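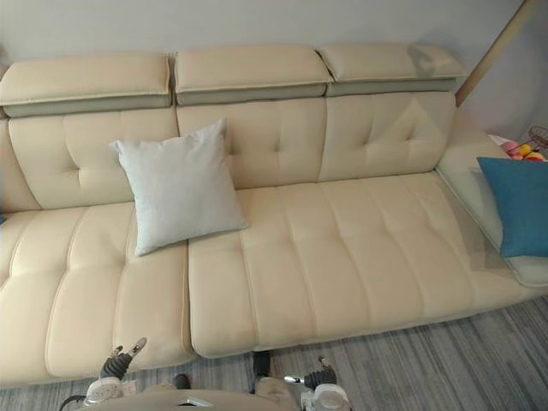 Chapter 9
Machines at Home: Are They Ready for Chores?

Tidying a lounge room takes most people a few minutes. They pick up the cushions, put the toys away, straighten the throw and move on to the kitchen without giving it much thought. For a robot, each of those steps is a separate problem, and some of them are still unsolved.

Factories had it easier. At the Bauerfeind plant in Rutley, the welding arms we met in Chapter 2 handle the same part in the same position all day. The floor is level, the lighting never changes and people stay behind a fence. A home offers none of this. Furniture gets moved, and soft things change shape when they are gripped. A cushion can be picked up by a corner, an edge or the middle, and it will sag differently each time.

Marcelle Gilbert, an engineer at Siltura, tested a two-armed robot on household jobs over one winter. Her team logged 2558 attempts at placing a cushion upright on a sofa. The robot usually got hold of the cushion. Letting go was harder - many cushions slid or fell forward once the gripper opened.

In this chapter you will look at:

How a robot judges the shape and colour of objects
Why soft materials are harder to handle than rigid ones
What counts as a finished chore, and who decides
The cost of a home robot compared with paid help

Before you start

Choose a chore you did this week. Write down every movement it took, including the ones you made without looking. Keep your list for Activity 9.2.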